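Notes on the Curkon Customs House and the State Preservation Register

2025-10-18

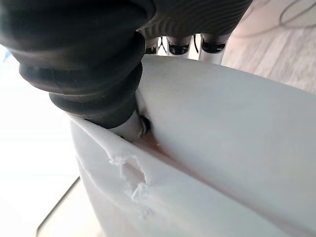

Ribbed black gripper finger at the rim of a white object.

The Curkon Customs House was added to the state preservation register in February, and the certificate now hangs in the entrance hall beside the old tide board. Several readers of this blog have written to ask what the listing means for the building and for the blocks that surround it. I have followed the application from its first public hearing, and I am setting down what I understand of the matter, together with a few opinions that are my own and do not represent the Rutis Harbor Preservation Society, of which I am a member.

The Customs House stands at the foot of Travow Street, where the harbor road bends toward the fish pier. It was built of local brick on a granite base, with a slate roof and a square cupola from which the collector's clerk could see vessels entering the channel. Federal use ended long before most current residents were born. The building later served as a ship chandlery, a records office for the harbor district, and for a short period a dance school. Each tenant left something behind. The chandlery cut the wide loading door on the water side, and the records office put in the steel shelving that still fills the north room. The dance school is responsible for the maple floor upstairs, which was laid directly over the original pine.

An earlier attempt to list the building failed. The reviewers at that time held that the loading door had altered the water elevation too severely, and that the Customs House could no longer be read as a customs house. The new application took a different view of the same door. It argued that the chandlery years were part of the history of the harbor and deserved protection in their own right. I found this persuasive when it was presented, and I still do. A working waterfront changes its buildings as its trade changes, and a register that admits only untouched structures will contain very few from any port.

The application ran to 78 pages, including the measured drawings. Those who wish to read it may do so at the Curkon branch library, where a bound copy is kept at the reference desk. The section on the Bataineh warehouse, which adjoins the Customs House on its east side, is especially worthwhile. Very little had been written about the warehouse before. It was put up by a family firm that dealt in rope, canvas and lamp oil, and its account books survive almost complete. The application quotes from them at some length, including a long dispute over a delivery of spoiled canvas that both parties seem to have carried on by letter well after the sum in question had been settled.

What the listing does

Many residents believe that a listed building cannot be changed. The rules are milder than that. Work on the exterior that requires a building permit must now be reviewed by the district before the permit is issued. Ordinary maintenance, such as repainting woodwork in its present color or replacing broken glass with glass of the same kind, may proceed without review. The interior is not covered, with the exception of the main staircase and the long counter in the public room, both of which were named in the listing.

The listing also allows the owner to apply for matching grants. The harbor district owns the Customs House and has stated that its first request will be for the roof. The slates on the south slope are in fair condition, but the flashing at the base of the cupola has been patched many times with whatever material was at hand, and water has entered the wall below it. Anyone who has attended a meeting in the upstairs room will know the stain.

What the listing does not do

It does not provide money by itself. A matching grant must be matched, and the district's budget for buildings is shared among the pier sheds, the harbor office and the public landing. It does not prevent the sale of the property, although a new owner would be bound by the same review. It does not extend to the Bataineh warehouse, which was described in the application only as part of the setting. The warehouse is privately held, and a separate application would need the consent of its owners. I hope that this will be sought. The two buildings share a wall, and the drainage of one depends on the gutters of the other.

Nor does the listing settle the question of use. At present the ground floor is open to the public for limited hours, the north room is closed, and the upper floor is rented for meetings. Three proposals have been discussed at the district's public sessions. The first would place a small maritime museum on the ground floor. The second would return the north room to use as an archive, with the harbor records brought back from storage inland. The third would lease the whole building to a commercial tenant and apply the rent to its upkeep.

My own preference is for the second, with some part of the first. The shelving is in place and is sound. The harbor records were made in that room, and researchers presently have to request them in advance and travel to a storage building that has no reading table. A modest display in the public room, arranged around the long counter, would serve most visitors well. I am less certain about a full museum. Curkon already has the lifesaving station at the point, which struggles to keep its doors open through the winter, and the two would be asking the same people for support.

I recognize the case for a commercial lease. An occupied building is heated, aired and watched, and many good buildings have been lost to simple vacancy. If that course is chosen, I would ask that the lease keep the public room open in some form and that it set out clearly who is to maintain the cupola.

A note on the tide board

Two readers have asked about the tide board in the entrance hall. It is a painted panel with sliding brass pointers, once set by hand each morning from the printed tables. The pointers were missing for many years. They were found in a drawer of the long counter when it was moved for floor repairs, wrapped in a page of newsprint too faded to date. The board has been cleaned but has not been repainted, and the lettering at its lower edge remains hard to read. I have seen it transcribed in different ways, and I would be grateful to hear from anyone who holds an older photograph of the hall.

The public room may be visited on the mornings when the harbor office is open. Visitors should use the Travow Street entrance, as the water side steps are closed for repointing. Admission is free. The stairs to the upper floor are steep, and there is no elevator. The next public session on the use of the building will be announced on the notice board at the harbor office, and written comments may be left there in the meantime.

Corrections to this post are welcome, particularly from former employees of the records office.

Filed under: Curkon, harbor buildings, state register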